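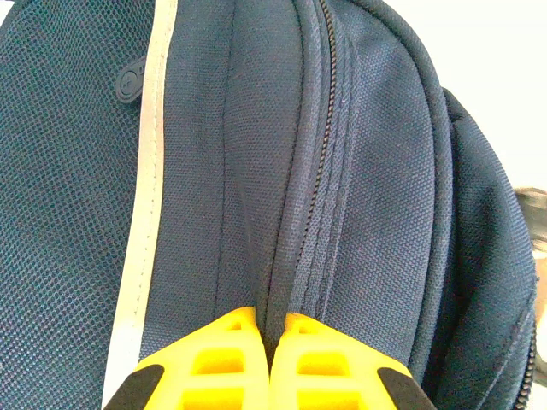

The centre zip and side mesh of a navy backpack.

Shabnam Butt repairs bags for a living, and she starts every assessment at the zipper. "People bring me a strap," she says. "I look at the strap last. The zip decides whether the bag is worth the labour."

Her bench is at the rear of Fakhoury, a repair shop that takes in luggage, school bags and work packs. She logged 82 backpacks in July. Of those, 22 were returned to their owners unrepaired, nearly all with coating failure on the inner face of the fabric. Once the coating peels, she says, the weave loses its body and stitching has little to hold to.

Nylon itself gives her few problems. She checks it by running a thumb along the seam allowance and feeling for a hard edge, then pinching the fabric either side of the zip and lifting it into a ridge. "If it lifts evenly, the tape is sewn flat and the tension's right. If one side comes up before the other, the tape has crept. You'll get teeth separating at that spot within the year."

Dark colours slow the inspection. Navy thread on navy tape hides a skipped stitch, so she works under a lamp set low to one side and turns the bag a quarter at a time. Black is worse. She charges the same for both.

Mesh is a separate matter. Side panels in a fine honeycomb knit hold up well against abrasion and poorly against hooks, keys and the corners of metal lunch boxes. A single broken cell can be closed with a drop of flexible adhesive. Anything longer than a fingernail gets a replacement panel, cut with the knit running the same way as the original. "Cut it across and it sags. I've redone other people's work for exactly that."

Small rubber tabs and loops at the seams are often the first thing owners pull on, whatever they were meant for. Butt reinforces the stitching behind them with a bar tack. She does not glue rubber.

Rafia Malik, who handles intake and parts, keeps zipper sliders in labelled drawers by gauge and colour. The most requested is a coil slider she orders from Nondik in lots of 80. "Shabnam will try a new slider on the old tape first," Malik says. "It's a ten-minute job if it works. Replacing the whole zip means unpicking the lining."

Asked about washing, Butt is brief. Cool water, a soft brush, mild soap, every zip open. Hang it upside down in the shade. No tumble dryer, and no silicone spray on the teeth, as it collects grit. She uses a plain wax stick.

The shop's current turnaround is nine days for zips and longer for mesh.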